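# Friar dies on one day in the necrology, another in the profession book

**Syafiqah Sutanto**, posted 30 May 2022

I am indexing the necrology of a small Carmelite house at Rodel. The manuscript is in 2 volumes and I have entered 379 obits so far. Each entry sits under a day of the Roman calendar and gives a name, usually an office (prior, lector, subprior, lay brother) and sometimes a year. The house also kept a profession book in which a later hand added death notes in the margin.

For a fair number of friars the two sources disagree on the day. The gap is usually one day, but in a few cases it is a week or longer. The necrology has "xvii kal. iunii" for one prior, and the margin of the profession book says he died "in vigilia" of a feast that I place a day earlier. The year agrees in both.

What I have checked already:

- The Roman dates are converted with inclusive counting.
- The hand of the obit matches the hand of its neighbors on the page.
- The margin notes are not copied from the necrology, at least not word for word.

My database (Jarnoro) has one field for date of death and will not accept a range. Which source should have priority, and is there an accepted way to record the other one?
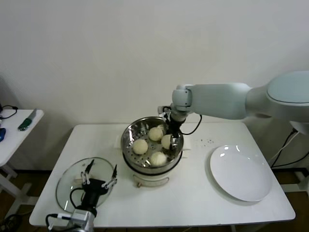 ## Perihan Dönmez

Neither source has priority as a class. You have to decide what each entry is dating.

A necrology is a liturgical book. It was read in chapter so that the dead could be named and prayed for on the right day. The day under which a name stands is the day of commemoration. In most cases that equals the day of death, but the scribe was under no obligation to keep it so. The usual causes of a shift are these:

1. **Crowded or blocked days.** If the space under a day was full, the name went to the line above or below. Look for a tie mark or a small cross leading back to the intended day. Microfilm often loses these.
2. **Feasts of high rank.** An anniversary that fell on a major feast could be moved to the nearest free day. This can produce gaps of a week or more around Easter and Pentecost, but only for foundations with a sung Mass, so check whether your long gaps belong to benefactors or to office holders.
3. **Death elsewhere.** When a friar died in another convent, his home house learned of it by letter. Some scribes entered the day given in the letter and some entered the day it arrived.
4. **Night deaths.** A death after vespers could be assigned to the following liturgical day. This gives exactly your one-day difference, and it fits your prior. "In vigilia" may be the civil day and the necrology the liturgical one.
5. **Recopying.** If the volume is a fair copy of an older book, a whole run of names can slip by one line. Test this by plotting the differences in page order. Scattered differences suggest causes 3 and 4. A solid block suggests a slip.

On the conversion: for any date before the kalends, take the number of days in the month you are actually in, add two, and subtract the Roman numeral. Your xvii kal. iunii is therefore day 16 of May. The mistake I see most is someone reading "iunii" and filing the obit under the wrong month altogether.

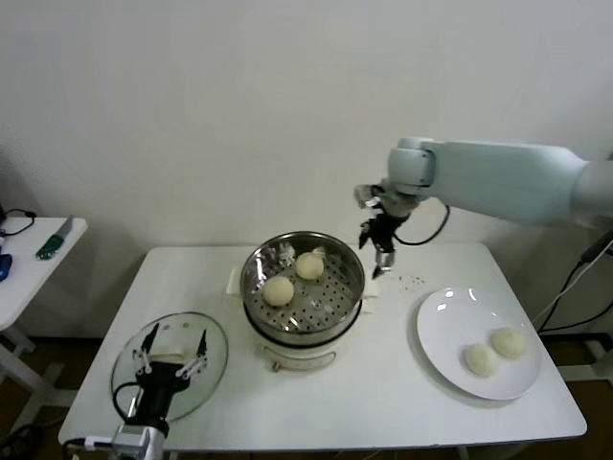

For the record itself, I would store the two statements separately. Make one row per source statement with the exact Latin, the folio, the hand and your conversion, and link each row to the person. Then fill the single death field with your preferred value and a certainty code. When I worked on the Mimerholm obits, which run to more than 3,000 entries, we had begun with a single field and had to go back to the manuscript for every doubtful case. Adding the second table at 379 entries is still cheap.

In print, the form "d. 15 or 16 May" with both references in the note is acceptable. Do not average and do not silently prefer the earlier day.

## obit_reader

Just use the necrology. It's the official one, and the margin notes in profession books were often added years later from memory. I did 300 names this way and no reviewer complained.
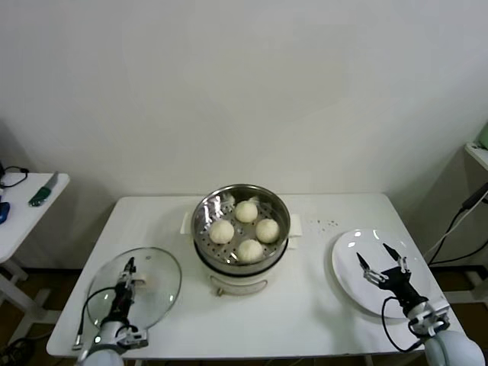 *Four steamed buns in the basket of an electric steamer.*

**Perihan Dönmez**, replying to obit_reader: That depends on the hand. A margin note in the same ink as the list of priors may well be contemporary with the death. The Wilczyńska handlist has a section on dating the annotators in these books, and it separates at least two who wrote while the friars concerned were still being buried.

**Syafiqah Sutanto**: Thank you. I plotted the first volume in page order. The one-day differences are scattered, except for a run of consecutive entries on two facing pages, all shifted the same way, which I take to be a line slip. The long gaps are nearly all benefactors. I have added the second table and will leave the prior at "15 or 16" until I can see the margin under better light.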